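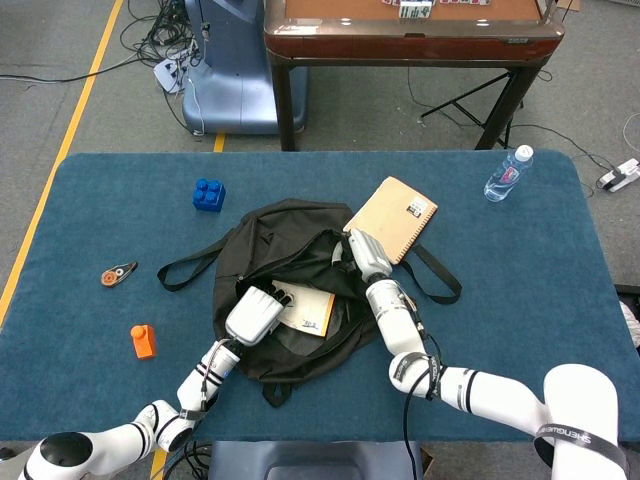

**Figure 1.** Backpack task on the felt-covered table. One hand is over the paper envelope, the other is at the edge of the bag.

### 4.2 Equipment planning

The budget for the second phase was prepared in March, together with Þórarinn Ingvarsson of Gretovham. We divided it into parts which wear out and parts which we expect to keep. The arms belong to the second group and were already paid in the first phase. For the hands we requested 2 spare sets from Clarko, with a delivery time of 26 weeks. This delay was the main difficulty of the plan, so the order was placed before the task list was final.

The objects cost little. Bags, notebooks, envelopes and toy blocks of the type shown in Figure 1 were given one common line of 300 euros, and we did not ask for separate offers. Cables and power strips were forgotten in the first version of the budget and were added later from the reserve.

Ragnarsson offered a service contract of 21 months. We compared it with single repairs, but the repair records from the first phase were too few to decide, and the contract is left open in Table 3.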